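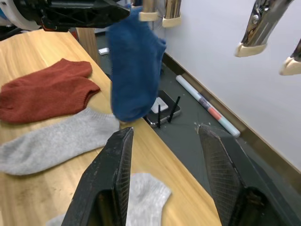

Seltwood's Sock Morning is back for the autumn

If you have been wondering what to do with that growing heap of odd socks at the bottom of the airing cupboard, there is good news from the old reading room on Yau Street, where the Sock Morning has started up again after its summer break. The first one of the season was held on Tuesday, October 7, 2025, and by all accounts it was a cheerful affair, with the kettle on from the start and a steady trickle of people through the door until well past the time it was meant to finish.

For anyone who missed it last year, the idea is a very simple one. You bring along your clean socks, matched or unmatched, and you spend an hour or so sorting, pairing, mending and hanging them in good company. The single ones that have lost their partners go into the big drawer by the window, and you are very welcome to have a rummage in there in case the one you have been missing since Easter has found its way in (this does happen, and there was a little cheer on Tuesday when it did, for a green stripy one). At the end of last season the drawer held 309 socks without a partner, and it took two people most of an afternoon to go through it.

This time the morning began with a bit of a talk on drying, which had been asked for more than once, what with the weather turning and so many of us having to dry things indoors from now until spring. The advice was to lay your socks out on the table first, all facing the same way, before a single one goes up. It sounds fussy, but it does save you getting to the end of the row and finding that the grey one you paired up so confidently was really two different greys. Ankle socks are the worst for this, being so small and so alike, and the plain light grey sort got a good deal of sympathy from the room. The rusty reds and the dark blues are much easier to keep track of, and several people said they had given up buying grey altogether.

There was then quite a long discussion about which end to hang them by, and it has to be said that feelings run high on this subject in Seltwood. The talk came down on the side of the cuff, with the toe hanging down, so that the clip doesn't leave a pinch mark where it shows. Others have always done it by the toe and were not going to change for anyone, on the grounds that the cuff keeps its stretch better that way. Nobody was talked out of anything, but it was all very good-humoured and we got through a large tin of shortbread while it went on.

The little clip hangers were a great success too, and plenty of people had not used one before. They take up hardly any room, you can hook one over a rail or a door frame, and the socks all come down in one go when you want the space back. The trick is to leave a bit of a gap between pairs if the hanger allows it, so that the air can get round the thicker ones, and to share the weight out between the two sides or the whole thing tips over to one end and the socks all bunch up together.
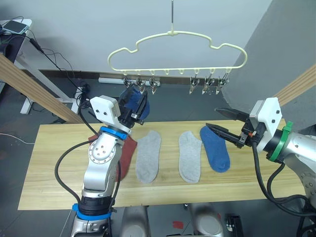 Wiremu Rakena says the yellow cloud ones ought to be handed out with every new pair of socks, and that he has been pegging his singly along the bath for years and losing one down the back every other week. He would also like it known that he is firmly in the cuff camp, and that anybody who hangs by the toe is welcome to come and explain themselves to him over a cup of tea.

The mending corner was busy as well, with darning wool in more shades than you would think possible, thanks to a very generous box from the Lasard wool shop, which is clearing its shelves before moving to smaller premises round the corner. If you have never darned a heel, do have a go, as it is a much quicker job than people fear once someone has sat beside you and shown you the first few rows. Please bring your own needle if you have one, because we were a little short of them this time and there was a certain amount of waiting about.

Pairs that nobody claims will be washed again, bundled up and passed on to the winter clothing collection at Urnitz Hall, which is hoping to have some 2000 pairs ready for the cold weather. Thick socks are wanted most of all, in adult sizes particularly, although children's ones are always gladly taken. They do ask that everything comes clean and in its pair, and held together by folding one cuff over the other, as safety pins have been getting lost in the bags.

The next Sock Morning will be in November, and the day will go up on the reading room door as soon as the booking has been settled with the choir, who need the room for their rehearsals. It is free to come along, though there is a saucer for the tea money. There are 49 chairs in the building and they were nearly all in use by eleven o'clock, so if you like to sit near the radiator it would be wise to come early. The side door is the one to use while the front step is being repaired.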